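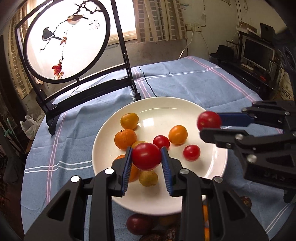
Table Service and Presentation I
Handout 6: The Mixed Fruit Plate

Instructor: Arne Pfeiffer
Sutherland Center for Hospitality Studies
Required reading: course reader, Unit 6
Keep this handout in your kitchen binder. It will be needed again in December.

1. Scope of the unit

This unit covers the arrangement of small whole fruit on a flat plate for a shared table. Cut fruit, fruit salads and fruit served on ice are treated in Handout 7 and will not be assessed here. Students are expected to have completed the unit on table linens before the practical session.

For the purposes of this course, cherry tomatoes are classed with the fruit. They are served whole, eaten with the fingers, and suit the same plate as small citrus. Students who have worked in kitchens where tomatoes are kept strictly with the salad items should follow the course practice during assessment.

2. The plate and the cloth

A round white plate is the standard choice. Red and orange fruit shows clearly against it, and the eye is not drawn away by a pattern. Where the cloth is already decorated, as with a light blue cloth carrying white and pink stripes, a plain plate becomes more important still.

Set the cloth first and check that it lies smooth where the plate will stand. Striped cloths call for particular care: place the plate and step back to judge it from the guest's side of the table. Any screen, stand or other decorative item belongs toward the back or the side, clear of the plate and of the guests' reach.

3. Selecting the fruit

The plate should offer more than one size and more than one shade. A workable selection for this unit consists of:

Mandarins, with the peel on
One or two smaller citrus fruits, orange or yellow-green
Cherry tomatoes, red, with an orange one for contrast

Plums and dried dates may be offered with the plate but are placed on the table beside it. A dark plum on the plate tends to dominate the small fruit, and dates leave a sticky mark on the glaze and on anything they touch. At a formal table the dates go into a small dish of their own. At a family-style table they may be set down in a cluster, provided the cloth is to be laundered after the meal.

Reject any tomato with a split skin and any mandarin that feels hollow when pressed lightly. Citrus peel with a dimpled surface is normal and is no reason to set the fruit aside.

4. Washing and drying

All fruit is washed in cold water, including fruit that will be peeled by the guest. Dry each piece by hand with a clean cloth. Tomatoes are dried last, as they bruise most easily. Dates are not washed in the practical session; they are taken from the package with tongs.

For the practical, each pair of students is issued 200 grams of cherry tomatoes. Surplus is returned to the cold store in the labeled Grilura box.

5. Order of placement

Large pieces go down first, toward the back of the plate. The largest mandarin should sit firmly without rolling; turn it until it finds its flattest side. Smaller citrus follows and may lean against the larger fruit.

Tomatoes are placed last, near the center and toward the rim, singly and with space between them. They should not be heaped. A tomato is taken by its sides, lifted straight up and lowered until it touches the plate before it is released. Dropping it even from a small height will send it across the plate and often onto the cloth.

Light pressure is sufficient. If the skin dents, the grip is too firm and the piece must be replaced.

Two people may work on one plate, and at large receptions this is usual. In that case agree on the sides beforehand: one person places from the front, the other from the right. Hands should not cross above the plate – most spoiled arrangements in past sessions came from a sleeve and not from the fruit.

6. Adjusting

Once all pieces are down, correct the plate only where there is a clear fault, such as two pieces of the same color pressed together or a tomato resting on the rim. Repeated handling dulls the skins. Fingerprints on the plate are wiped with a dry corner of the cloth, working outward.

7. Practical session

The session takes place in Kitchen 2. Each pair has 37 minutes, including washing and drying. Plates, cloths and tongs are provided; aprons are not. The Fusberg sinks on the window side are reserved for Group B.

Assessment is marked out of 56 points:

Condition and cleanliness of the fruit: 16
Placement and spacing: 20
Handling during placement: 12
Cloth and surrounding table: 8

Pairs who finish early remain at their table until the plate has been marked.

8. Preparation for the next session

Read the section on cutting citrus, beginning on page 357 of the course reader. Bring a paring knife with a blade guard. Students without a knife may sign one out from the Wukel cabinet before 9 a.m. and must return it clean at the end of the session.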